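Mollton pavement rover: build and set-up guide
Revision of June 23, 2026. Maintained by Dulce Barajas and Anselmo Cordeiro, Trurkness shared workshop.

5. Simulator set-up

Complete this section before fitting the drive battery. The rover's control board runs the same code in the simulator as on the bench, so faults in steering or stopping can be found with the wheels still in the box.

5.1 Loading the street map

1. Connect the control board to the workshop computer with the short network cable.

2. Start the simulator and load the map named Bermúdez.

3. Set the port to 2361. The board will not answer on any other port unless its settings file has been edited (see section 9).

4. Select the forward camera view. Check that the horizon is level and that the pavement fills the lower part of the view.

5. Switch on the walking figures and wait for one to come into view. The construction worker in the red hard hat and white high-visibility vest is a suitable target for the stop test.

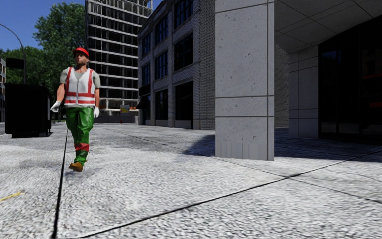

6. Start the stop test from the Tests menu. The rover must halt with the figure still ahead of it. If it does not, repeat steps 3 and 4 before changing any value.

7. Save the log. Log files are numbered by the simulator and must not be renamed.

CAUTION: Do not connect the motor leads while the simulator is running. Commands sent to the simulated wheels are also sent to the motor outputs.

5.2 Shadow and pillar check

The Soneo depth module is reliable on evenly lit ground. On the bench it has given false edges where full sun meets hard shade, and the detection threshold must be set with this in mind.

1. Drive the rover by hand control to the large pillar and stop beside it, facing the crosswalk. The view should take in the shaded face of the pillar, its shadow on the ground and the sunlit slabs.

2. Open the obstacle layer. The pillar should be marked as solid from the ground up. The shadow and the dark seams between the slabs should carry no mark.

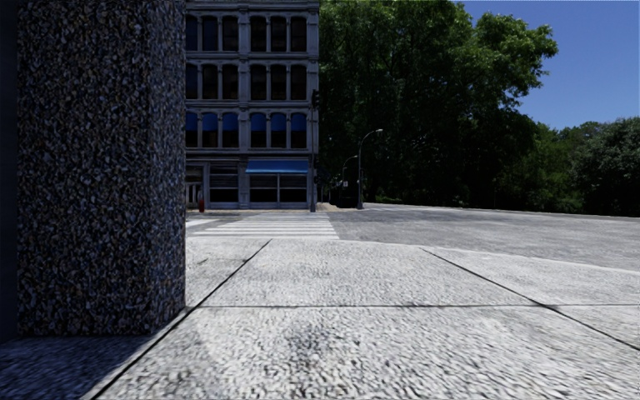

3. If the shadow is marked, raise the edge threshold in single steps from the default of 439. Wait for the layer to redraw after each step.

4. If the pillar loses its mark, the threshold is too high. Go back 2 steps and repeat the check.

5. Write the final value on the card inside the lid.

NOTE: Boards built before March use firmware 8 and do not store the threshold when powered off. Enter it again at each start, or update the firmware as described in section 9.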